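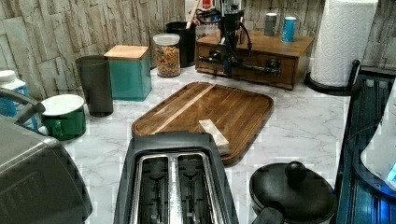
Where should the cutting board go when it isn't being used?
Upright against the tile at the back of the counter, so the long stretch in the middle stays open for plates.

Planau House Shared Kitchen
Minutes of the October meeting

Print | E-mail

Present: Hauke Baumgart (chair), Knut Teuber (minutes), residents from both floors. Apologies from the Petersen apartment.

Started 7:10 p.m. Minutes of the September meeting were accepted with one spelling correction.

1. Counter space
Knut said the counter is too full to cook on if two people want it at the same time. Several residents agreed. Hauke pointed out that most of what is there gets used every day, the toaster especially. Agreed that the toaster stays out but moves to the outlet nearest the window. Empty the crumb tray on Monday.

The cutting board was discussed at some length. One resident wanted it kept out flat. The vote was 4 in favor of standing it up, the others against or not voting. It is to be washed by hand and dried before it is put back.

2. Pots
Pots with lids go in the lower cabinet after washing. They are not to be left on the counter overnight with food in them. A second shelf for the cabinet was priced at Drestodetti and came to 402. Put off until the balance is clearer.

3. Mugs and canisters
Canisters may stay by the wall if they have a label. Mugs go back on the shelf. Anything with no label at the end of the month will be put in the box in the hall. Hauke will buy labels.

4. Money
The kitchen account stands at 1569. A quote from Timov for a new sink and faucet was read out: 2278, fitting included. This can't be met now. Knut will ask if the faucet can be done separately.

5. Other business
The drawer by the stove sticks. Knut will plane the bottom edge. A question about bringing in another small appliance was answered: ask first, and one has to leave for each one that comes in.

Closed 8:25 p.m. Next meeting in the same room.

Reader comments

third floor, back: Could the labels be the kind that wash off? The last ones left glue on everything.

Marit: I was one of the people who didn't vote. Standing it up is fine with me as long as it doesn't fall over.

K. Teuber: Drawer is done. Will look at the one under it next week.

Related items
September minutes
Kitchen rota, October
What goes in which cabinet
Laundry room: new hours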